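Household Organization, Unit 5
Arranging the Work Surfaces of a Home Kitchen
Handout for participants, Derstead evening course

Purpose of this unit

In the previous unit we discussed the cupboards and what should be stored in them. Now we come to the surfaces: the table, the counter, and every flat place where things are put down during the day. Most home kitchens have fewer surfaces than their owners would like, and the same surface must serve for cutting, for mixing, for waiting dishes and often for eating. The task of this unit is to learn how to look at a surface and to decide what may stay on it.

Please bring your floor plan from Unit 2. We will draw on it again.

5.1 Three kinds of objects

In the course we use the division from the Radulović workbook, which is simple and easy to remember.

Standing objects remain on the surface all day. A large appliance is a typical standing object, as it is heavy and nobody wants to lift it every morning.

Working objects come out for one task and go back after it. Cutting boards, knives, mixing bowls and spoons belong to this group.

Passing objects do not belong to the kitchen work at all, or they are only on their way to another place. A bag, a phone cable, a letter, a mug from breakfast. Passing objects are the main reason why a clean counter becomes full again before the evening.

The same object can change its group. A plate is a working object while you serve the food, but a plate left beside the sink until the next day has become a passing object. When you are not sure, ask where the object will be in two hours.

5.2 The back edge and the front edge

A table used for cooking has two zones. The front edge is for the hands. The back edge is for the things which wait. If the containers stand in a row along the back, you can see all of them at once and the middle stays open for the board and the bowl. The weak point of this arrangement is the reach: on a deep table the short person must lean over the board to take a jar, and then the knife lies under the arm. For this reason the knife should lie parallel to the board, with the handle to the side of the hand that uses it.

Transparent containers are practical in the back row, because the contents can be recognized without opening. Opaque bowls are better in front, or they should be left empty — a full bowl that nobody can see into is usually forgotten. 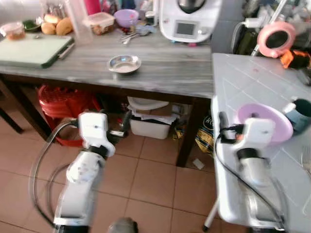
Fig. 5.1. Gray table with containers along the back edge; tiled counter at right with plate, mug and lamp.

In Figure 5.1 please study the table and the counter separately. On the table, the cutting board has its own place at the left end and the appliance stands at the back right, so the two largest objects do not compete. The small steel bowl is alone near the middle. The counter is a different case. A mug, a ring-shaped lamp and a bag share it, and according to our division at least the bag is a passing object. About the lamp the class may disagree, and I would like to hear the arguments.

5.3 Plugs and cables

Before you choose the place for an appliance, find the socket. The cable should not cross the cutting area and should not hang over the front edge, where it can be caught by a sleeve or by a child. In the older apartments of the Gikden type there is often only one socket at the counter, and then the lamp, the kettle and the charger all want the same corner. Decide which of them is used every day and give the place to that one.

5.4 Measuring your own surface

At home, measure the free part of your main surface in the morning and again after dinner. Use a tape measure and write the length in centimeters. A table of 200 cm may look generous, but it is the free part that counts. The measuring sheet from Tutia has 13 lines, one for each observation, and it is enough to fill the length, the hour and the largest object on the surface. Do not tidy before you measure.

Homework

Draw your main work surface from above and mark each object with S, W or P.
Choose 5 objects which you marked with P and write next to each the place where it should go.
Move one standing object to a new position and leave it there until our next meeting. Write a few sentences on what became easier and what became more difficult.

Reading for the next unit: Radulović workbook, the chapter on drawers. Unit 6 begins at the usual hour, and the room will be open earlier for those who want help with the drawing.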